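Home | Docs | Data cards | Downloads | Issues | Contact

Pullbridge Tabletop Demos: README and data card

Hi, and thanks for downloading this! Pullbridge is a set of demonstrations for two-arm tabletop work, all of them driven by hand over remote control. I sat at the leader arms, the follower arms copied me, and the cameras wrote down what they saw. If you've used the older Wasik set, the folder layout will feel familiar, but please read the part about grippers before you train anything, as I changed how they're stored.

There are 139 demonstrations in this release. Each one is a single try at a single task, and I kept the clumsy ones as long as they ended the way they were supposed to (more on that further down).

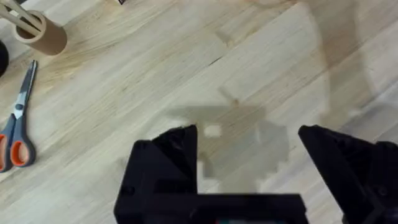 Posted Apr 17, 2018 | by the Pullbridge maintainer | filed under Data cards

What's in the download

Every demonstration gets its own folder. Inside you'll find the camera streams, one file of joint positions, one file of gripper openings, and a short text file with the instruction I was following. The instructions are in plain English and I typed them before I started driving, so they say what I meant to do. Sometimes I grabbed a thing from the other side than I'd planned. The instruction doesn't get fixed up afterward, and I'd like to keep it that way.

Cameras and joints are both saved at 30 frames a second. They share one clock, so you can line them up by timestamp. Please do use the timestamps! Lining up by row number works for most folders and then goes badly wrong on the ones where a camera skipped a beat.

The gripper change: in Wasik the opening was a raw motor reading, which meant something different for each arm. Now it goes from 0 (shut) to 1 (wide open) on both arms. If you mix the two sets, convert the old one first. The script is called convert_grip and it lives in the tools folder.
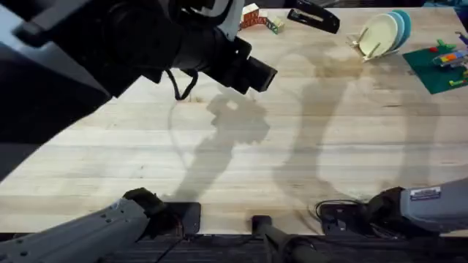

Fixed view of the table, with a gripper held over the boards.

How I drive

I'm not a fast operator and I've stopped trying to be. My early demos were quick and looked great played back, and the policies I trained on them were awful, all swoop and no grip. These days I slow down a lot for the last little bit before contact, hold still for a moment, close, hold still again, then lift. It's boring to do. The pauses do show up in what the policy learns, so if you want a snappier robot you may want to thin them out. I left them in and you can cut what you like.

Things I try to stick to while driving:

I look at the camera views and keep my eyes off the real table. If I peek, I end up using information the policy will never have.

One arm moves at a time unless the task needs both.

If I miss a grasp, I back up, open, and go again inside the same recording. Those second tries are some of my favorite parts of the set (really!), and I'd be sad to see them filtered out.

If I get properly stuck, I stop and throw the whole recording away.

Objects get moved between demonstrations, and I also leave things on the table that have nothing to do with the task. A bare table makes for a policy that panics the first time it meets a stapler.

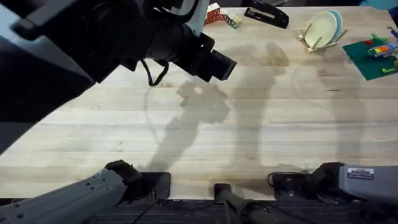

Starting poses vary too, though less than I'd like. I tend to bring the arms back to the same comfy spot without noticing, and when I plotted the first joint positions they made one tight little clump with a few strays. For the later folders I nudged each arm somewhere odd before hitting record. You can tell which is which from the start_pose field in the text file: "home" or "nudged".

Training with it

My own baseline is small and nothing fancy. It takes the wrist views and one fixed view, predicts the next 30 steps, and I train it for 400 epochs. The settings are in the configs folder. Dropping the fixed view hurt more than I expected, and dropping a wrist view hurt the grasps. Thin, flat things that have to be held on edge are still the hardest for it. A small tilt in the grip at the start turns into a big one by the time the arm gets anywhere.
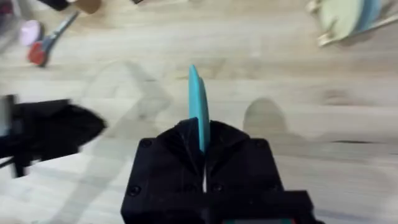
Berisha wrote in to say the tilt looked like an operator problem as much as a model problem: try squaring up the wrist before closing, and do it every single time, even when the grasp would have held without it. The policy can't tell a lucky crooked grip from a good one.

Fair point, and I've been driving that way since. The newer recordings aren't in this release yet.

Known problems

Shadows from the arms fall right across the work area and I haven't done anything about them. The wrist views blur when the arm moves quickly. A few instruction files have typos, which I'm leaving alone so that the checksums stay good.

If you find a folder that won't load, open an issue with the folder name and I'll take a look.

Related and recent

Wasik: the earlier demo set
Converting old gripper readings
Taremham: notes on leader arm setup
Pullbridge changelog, December
How to report a bad folder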